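Zostthorpe firm opens rental program for two-armed tabletop robots

Starnach, a robotics supplier based in Zostthorpe, will begin renting its two-armed tabletop robot by the month starting in March, the company announced this week. Until now the machine has been available only by outright purchase, and most buyers have been university labs.

The rental package is called Albers, the name the company already uses for the control software that ships with the robot. It covers the robot itself, two five-fingered hands, a head camera, the software license and remote support during business hours. Delivery and setup are billed separately. Customers who have already bought a robot can take the support part of the package on its own, at a lower rate that Starnach has not yet published.

Renters commit to a minimum of 2 months. After that the agreement runs month to month and can be ended with 14 days' notice. There is a refundable deposit of $2,000, and return shipping within the region is included. Customers outside the region pay the freight both ways.

The company said the change came out of conversations with small firms that wanted to try handling tasks before committing to a purchase. Several had asked for a loan unit and been turned down because there were none to lend. Starnach has now set aside part of its stock for rental and says it will add units if the waiting list gets long. It did not say how many robots are in the first batch.

The robot is meant for light work at a table: picking up small objects, turning them over, passing them from one hand to the other, and putting them down in a given place. It is operated at first by a person wearing a headset and a pair of gloves. Movements made during those sessions are recorded, and the recordings can be used to train the robot to repeat the task by itself. Starnach recommends gathering 1,000 recordings of a task before judging how well the trained version performs, though it says simple jobs may need fewer.

Everyday objects are used for much of the practice. The setup guide suggests a mix of hard, soft, round and flat items, including bowls, packets, jars and drink bottles, laid out on whatever table the customer plans to work at. It advises against gluing or taping objects in place. A tablecloth is allowed, and the guide asks only that it be laid flat before each session, as the fingertips can catch on a loose fold. Glass and anything with a blade are ruled out under the rental terms.

One of the first customers is Flonirberg, a small packaging company that has had a unit on a trial basis since the fall. It has been using the robot to sort mixed items for gift boxes. The company said setup took a morning and that its staff were able to operate the hands on the first afternoon, with slow results to begin with. Passing an item between hands was the step that took the most practice. Operators tended to let go with the first hand too early, and items were dropped.

Flonirberg also reported some trouble with thin packets, which are hard to get hold of when they lie flat. Its staff now slide them to the edge of the table first and pinch them there. Bottles lying on their side were easier than expected, provided they were gripped near the middle. The company has asked for softer fingertips, and Starnach said a new set is being tested and will be sent to renters at no charge when it is ready.

The trial raised some practical points that have been added to the rental guide. The robot needs a wall outlet of its own, and cables should be routed away from where people walk. Strong sunlight across the table caused problems for the head camera in the afternoon, and Flonirberg moved the table to deal with it. A plain screen or wall behind the work area is suggested for customers in open offices, mainly to keep people passing by out of the recordings. The floor should be level, and low carpet is acceptable.

Noise was not a problem, according to Flonirberg, which has the robot in the same room as its packing benches. Staff there work in shifts at the controls, changing over every half hour, and the company said longer turns led to tired arms and sloppy recordings.

Recordings made by a renter belong to the renter. They are stored on a computer supplied with the robot, and Starnach says it does not collect them unless the customer signs a separate sharing agreement. Customers who do sign get a discount on the monthly rate. The computer is wiped when the equipment comes back, so anything worth keeping has to be copied off before the pickup date.

Damage from normal use is covered. Fingers count as wear parts and are replaced by mail, with a small screwdriver and printed instructions in the box – the company says most people can change one without help. Liquid damage is not covered. Opened drinks and food are not to be placed on the table while the robot is powered, and bottles or jars used for practice should stay closed.

Training is offered in Zostthorpe and online. The in-person session lasts a day and includes time at the controls for each person attending. The online version is shorter and covers startup, shutdown, the emergency stop and how to label recordings. At least one person at each customer site must complete one or the other before the robot is shipped.

A purchase option is part of the agreement. Customers who decide to keep the robot can put half of the rent already paid toward the price, as long as they decide within the first year. The robot they have been using is the one they keep, and it gets a service check and new fingertips as part of the sale.

Starnach is taking names for the waiting list now through its sales office. Priority goes to customers who can describe the task they have in mind and the items involved – a short note and a few photos of the table are enough. Demonstrations are held at the Zostthorpe showroom each afternoon at 2, and visitors are welcome to bring small items of their own to try. Places for March are expected to be confirmed in February, with the first deliveries going to customers in the region.

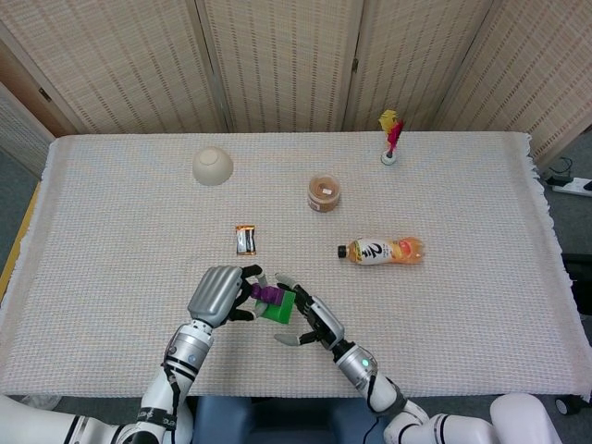
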